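Search this forum Enter keywords Go

Pink tint on whites after wash

kvaran_laundry
I washed a load of whites at 104 with a new red dish towel in it. Everything came out fine except the elastic on one piece. Oxygen soak for 4 hours, no change. What next?
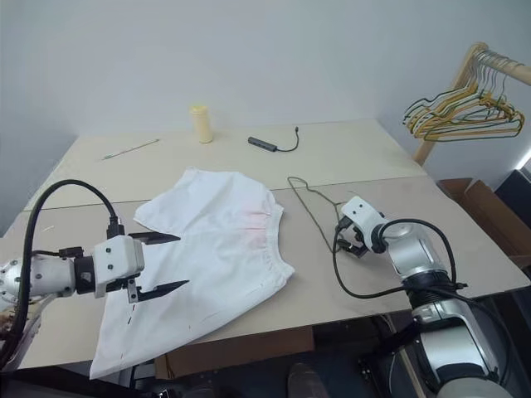
Faint pink at the waistband, right side.

Geert Verstraete
Soak it again overnight in cool water. Elastic holds dye longer than cotton does. Don't put it in the dryer until the color is gone.

okano5
I'd use bleach. One capful, five minutes, rinse.

Geert Verstraete
Bleach ruins elastic. It goes yellow and then it goes slack.

okano5
Not in five minutes. I've done it for years.

White garment laid sideways, two small black marks near the left edge

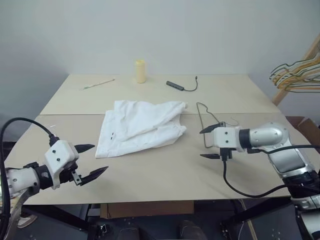

Posted by Stijn Groen | January 18, 2021

I'm with Geert on the bleach. Color remover from the dye aisle worked on my pillowcases in September, but read the box first, mine said no spandex. The black marks are a separate problem. If they're ink, dab them with rubbing alcohol before you soak anything.

kvaran_laundry
Will try the overnight soak first. The towel gets washed alone from now on.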